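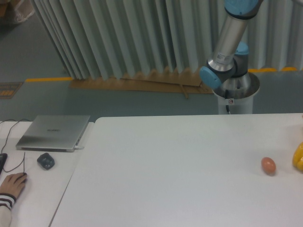 Skendance Grip Comparison, Release 2

Data card and README

Maintainer: Huia Baxter
Project: Skendance
Status: released 5th June

1. Purpose

This release contains recordings made while two grippers were compared on the same arm, with the same controller and the same set of household objects. It was prepared for groups that need to choose a gripper for light tabletop work and wish to see how each one behaves on objects that break, roll or slip.

The release is not a benchmark. The objects were few, the table layout was simple, and all sessions took place at one station. Results should be read as a record of how two devices performed under one set of conditions.

2. Station

The arm is mounted on a white pedestal behind the far edge of a large white table. The links are silver and the joint caps light blue. A separate desk beside the table holds the operator's laptop, a silver HUAWEI model, and a mouse. A pleated curtain in pale gray-green hangs behind the arm and serves as the background for most of the recordings.

The table surface was kept plain on purpose. A brown egg placed on it stands out well, and the object finder used in this project had little trouble with it. White objects were harder, and users who train on this release should expect weaker results for them.

3. Grippers compared

Wolwood: a two-finger parallel gripper with flat rubber pads. Closing force is set before each attempt and does not change during the grasp.

Foladari: a three-finger gripper with soft, curved fingers driven by air. Pressure is raised in small steps until contact is detected.

Both were fitted to the arm with the same adapter plate. The tool offset was measured again after every change of gripper. Sessions recorded before the offset check was introduced have been left out of this release.

4. Contents

Total attempts: 1891
Attempts marked as successful: 1290
Attempts in which the object was damaged or dropped: 139
Sessions: 44

The remaining attempts ended without a grasp, either because the fingers closed beside the object or because the operator stopped the arm. Stopped attempts carry their own code and should not be counted as failures of the gripper.

Each session folder holds the color video, the joint positions, the gripper commands and a plain text log. Joint positions and commands share one clock. The video has its own clock and is aligned to them by a start marker in the log.

5. Procedure

The operator placed the object by hand, withdrew from the working area and started the attempt from the laptop. The arm moved to a point above the object, lowered, closed the gripper, lifted and held. An attempt was marked as successful if the object was still held at the end of the hold period and showed no damage when inspected.

Eggs were replaced after any visible crack. Hard plastic objects were wiped between sessions, as a film left by handling was found to change the grip of the rubber pads.

6. Known problems

The video clock drifts in long sessions. A correction script is provided in the tools folder, and its output should be checked by eye before use.

Labels were assigned by the operator on duty and reviewed by one other person. Hairline cracks in eggs are likely to have been missed in early sessions – the inspection lamp was added later.

The curtain moves slightly when the ventilation is running. Methods that subtract the background will pick up this movement.

The Foladari gripper was tested with one set of fingers throughout. Wear was not measured.

7. Permitted use

The data may be used for research and teaching. Sales, the partner that supplied the adapter plate, asks that the plate drawings not be passed on without written consent. The drawings are stored separately and do not form part of the public download.

Operators' hands and sleeves appear in parts of the video. All operators agreed to this in writing. No attempt should be made to identify them.

8. Changes since Release 1

Offset check added. Stopped attempts given a separate code. File names shortened. One session with a missing command log withdrawn.

9. Contact

Questions and corrections should be sent to Huia Baxter through the Skendance project page, giving the session number and the attempt number in the subject line.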